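Danang Liew
9 Dec 2021

I've been getting the same question since I posted the pictures, so I'm writing one thread on how I paid for a new bathroom without a loan. Long. Mute me if you need to.

The house is in Gallbridge. One bathroom, last redone before we were born. The tub had a crack by the drain and the floor next to it had gone soft. You could push it down with your foot.

We got three quotes in May. The lowest was from Drakos and it was still more than we had. The other two I won't repeat.

So we asked Drakos what the price would be if we did the tear-out ourselves and bought our own fixtures. They took a good chunk off. Ask this. They didn't offer it until we did.

Next was the savings part. I opened a separate account and called it Tub. $40 a week went in from each paycheck, on the same day as the mortgage so I wouldn't see it sitting there.

On top of that, anything we sold went in Tub. Old bike, the second couch, a snowblower that my brother-in-law swore was worth more than it was. 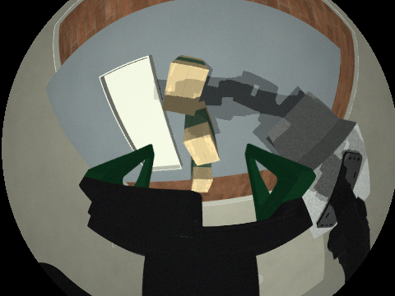
The account only worked when I stopped moving money back out of it. I did that twice in the first month, once for tires and once for no good reason. After that I took it off the phone app and had to log in on the computer.

Tear-out took us 2 weekends. Rent the dumpster for longer than you think. We kept ours four extra days and paid for each of them.

Turn the water off at the street and then check it. Our shutoff in the basement looked closed and wasn't. I found out with the sink already off the wall.

Under the floor there was rot along one joist. Drakos sent a guy to look at it and he sistered a new board to the old one the same afternoon. $261 for that, parts included. I had been bracing for a lot worse.

Fixtures. We bought the tub and the vanity from the Prarnero outlet in Lonunholm. It's a drive, over an hour each way, but the outlet sells returns and floor models. Our vanity has a scratch on the left side that faces the wall.

Measure your doorways before you go, and the turn at the top of the stairs. We had the tub width written down and forgot about the railing. The railing came off and went back on. There are extra screw holes now.

Somebody asked about tile. We did the plain white stuff to shoulder height and painted above it. The floor is sheet vinyl. I know people have opinions on vinyl. It was cheap, it went down in one piece and I can mop it.
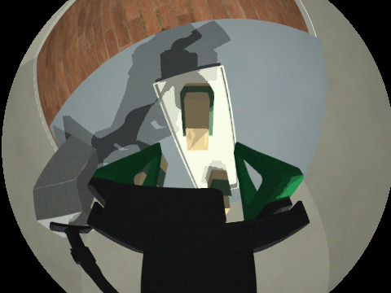

Paint note: get the bathroom kind with the mildew stuff in it. We used leftover hallway paint on the ceiling at first and ended up doing it over.

Permits. Yes, we pulled one for the plumbing. The Gallbridge office does it at the front counter and the inspector came out the following week. He looked at the drain and the vent, signed the card and left.

What I'd change: I would have bought the fan first. Drakos had to cut a bigger hole after the ceiling was already painted, and I patched it, and you can tell where.

I would also set up a shower somewhere else ahead of time. We used the one at my wife's gym for most of the job. Her guest passes ran out before the grout was done.

To the person asking if the Tub account is closed: no. It's called Roof now. Same $40.

I have the spreadsheet if anyone wants it. It's just dates and amounts. Send me a message and I'll get it to you after work.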